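Plug shape should be on the label

Most small plug-in appliances are sold on what they do. Night lights, air fresheners, insect repellers and chargers all carry a page of claims on the back of the card, and almost none of them state the one thing that decides whether they can be used in a given room: the outer dimensions of the body measured from the pins. I think this should be printed on the front, in millimetres, next to the voltage.

The problem is one of clearance. A wall socket on its own, with nothing either side, will take nearly any housing. A power strip will not. Its outlets are set close together because the maker assumes a slim plug on a flexible lead. A rounded, boxy housing that hangs directly from its own pins breaks that assumption, and one device can take up two positions.

I keep a strip fixed to the wall above the worktop in our office kitchen. It was a Desimex, and was replaced last November with a longer Diltar. The longer strip has more outlets and the same spacing, so the fault came along with it. 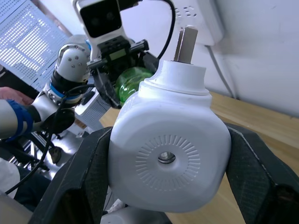
Orientation matters as much as width. If the pins leave the body from a narrow neck, the bulk sits away from the strip and the neighbouring outlets stay open. If they leave from the middle of a flat back, the bulk spreads in every direction. Two products with the same volume can therefore behave quite differently, and a buyer looking at a sealed pack cannot easily tell which is which.

Weight is the second figure missing. A unit of 80 grams puts little strain on the contacts. One of 200 grams, filled with liquid and projecting well out from the wall, works as a lever and will sag in a worn outlet. A sagging plug makes poor contact, and poor contact produces heat.

Valentyna Savchuk, who buys supplies for the Mykhailiuk building in Kedalport, disagrees with me. Her view is that people do not read dimensions and that a short extension lead solves the matter cheaply. I accept the first point in part. The second adds another joint to the circuit and another thing lying on the worktop, near the sink in our case.

A printed outline of the plug face at full size would meet her objection. It needs no reading. The buyer holds the card against the strip, or against a tracing of it, and sees whether the next outlet is covered. The cost to the manufacturer is a little ink on a card that is being printed anyway.

Until then I measure before buying and return whatever does not fit.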